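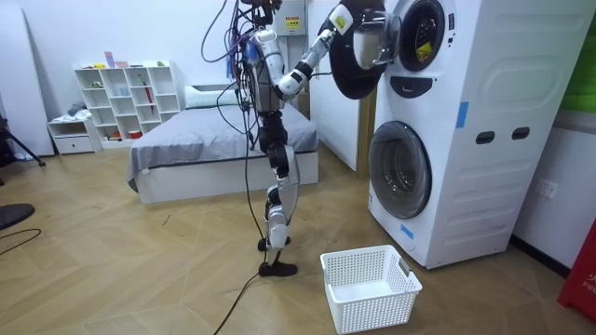

Tuller Archive Desk 4 – review

Tuller sells this package to schools and alumni groups that want to keep their own records. I used it from September on the papers of Balley Secondary: 605 scanned pages, 343 photographs and 45 taped interviews with former staff.

Import is reliable. Scans go in by folder, and each item gets a fixed reference number that survives renaming. Text recognition handled typed minutes well and handwritten registers poorly. I corrected 176 pages by hand, mostly admission lists from before the school had a typewriter.
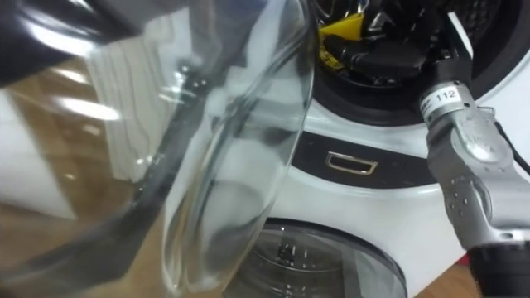
The name index is the best part. It accepts variant spellings and keeps accents, so Duyên Lục and "Duyen Luc" lead to one entry. Merging two entries is quick. Undoing a merge is not possible without restoring a backup, and the manual mentions this only in an appendix.

Interviews are weaker. Time stamps can be added only at whole minutes, and a restricted passage locks the entire recording. Junaid Sial, who handles permissions for the school, ended up keeping a separate list.

Export to plain text and spreadsheet works as described. Fine for paper records – wait for the next version if most of your material is audio.

Reviewed by Thoa Bùi, January 17, 2020

We use cookies to remember your settings. Accept | Decline

Contact | © 2020 Rolta Review | Back to top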